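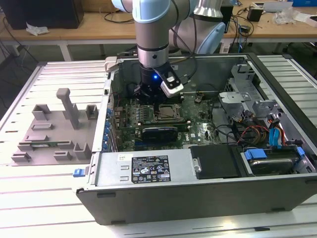
Opening up an office tower: what's inside and what to check
Speaker notes, Nernow repair evening, July 7, 2020

Start on time. Slides are already loaded. Questions can come at any point, but keep the laptop questions for the end.

Say who the talk is for: people who have an old desktop under a desk and want to know if it is worth keeping. No one needs to have opened a computer before. We are going through the inside of one ordinary office tower, part by part, in the order you would look at it on your own bench.

Background, keep it short. The Plekasard office closure in February left us with 139 towers. We have been through 80 so far. Most of the faults were dull ones: dust, a tired drive, memory that had worked itself out of its slot. Very few had anything wrong with the board.

Before the panel comes off

Shut down properly. Switch off at the wall and pull the power cord. Unplug everything else from the back as well, including the monitor cable people always forget. Hold the power button in for 5 seconds to drain what is left in the board.

Lay the case on its side with the removable panel facing up. Use a table at a height you can stand at. Carpet is a poor choice and so is a wool sweater.

Touch bare metal on the case before you touch any part, and do it again each time you come back to the table. A wrist strap is better if you own one. There is one in the box at the front for anyone who wants to see how it clips on.

Panels come off in different ways. Some have a latch, some have thumbscrews at the back. If it won't move, stop and look for the screw you missed. Pass the loose panel around here.

Finding your way around

The big green board is the motherboard. Everything else plugs into it one way or another. Get people to find the processor socket first. It is the square metal piece near the middle and it makes a good landmark. On a complete machine a heatsink normally sits on top of it, so you won't see the socket until that is off. If you do take the heatsink off, the old paste has to be cleaned away and fresh paste put on before it goes back. Don't do this out of curiosity.

Never touch the contacts inside an open socket. If the board is going to sit out for a while with no processor in it, put a plastic cover on the socket. We keep spares in the drawer.

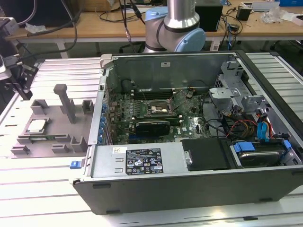 Memory next. The slots are long and narrow with clips at the ends. Push the clips outward and the stick lifts. Going back in, line up the notch, press down evenly and wait for the clips to close. If a machine beeps at you and shows nothing on the screen, reseat the memory before you try anything else. This fixed more of the Plekasard towers than any other single job.

Check the label on the old stick before buying another. Memory that looks the same may not be the same type. Zodgate will look it up for you at the counter if you bring the old stick in.

Expansion cards sit in the long slots lower down the board. They are held at the rear of the case as well as in the slot, so free the rear end first. Coloured plastic usually marks the parts you are meant to press or pull. In this style of case it is blue. That is a handy rule for beginners and worth saying twice.

Pause for questions. Have some water.

Power supply and drives

The power supply is the silver metal box with the large black label. Read the label and leave the box shut. It can hold a charge after it is unplugged and there is nothing in it for a home user to fix. If it has failed, replace the whole unit. Take the old one with you and match the connectors as well as the wattage. Office towers don't always take a standard one.
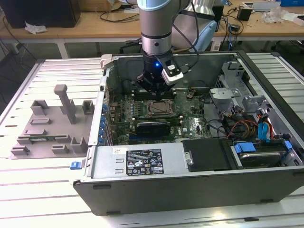 Tower on its side with the panel off. Power supply along the bottom, hard drive at lower right.

The hard drive lifts out with its plastic clips. Unplug the power and data cables from it first, pulling on the plug and not the wire. The cables in these cases tend to be bundled together across the board, and it is easy to drag one loose while you are reaching for another. Take a picture on your phone before you unplug anything.

Changing an old hard drive for a solid state drive is the one upgrade we recommend to almost everybody. Allow 2 hours the first time, with most of that spent copying files. A smaller drive may need an adapter bracket to fit the bay. We buy ours from Dwivedi, who sell them singly.

If the machine is being given away, the old drive stays with its owner or gets wiped. Ask for a show of hands on who has a drawer full of old drives at home. Mention the wiping sheet on the side table.

The case itself

Don't skip the metalwork. Look over the panels for bent tabs and blocked openings. A tab that is slightly out of line will stop a panel closing, and people then force it. Straighten it with flat pliers and a cloth. Edges on stamped sheet metal can be sharp, so go slowly with bare hands.

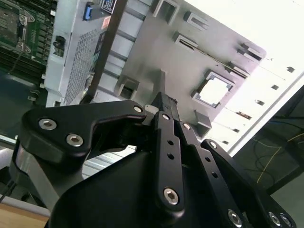
Cleaning and closing up

Soft brush first, then short bursts of air. Hold the fan blades still while you blow them out. No household vacuum inside the case.

Before the panel goes on, press each connector with a finger and look for loose screws. Tip the case gently and listen for a rattle.

Plug in power, keyboard and monitor only for the first start. If it comes up, shut down and connect the rest.

Handouts are by the door. The next bench session has spaces, and the sign-up sheet is beside the kettle.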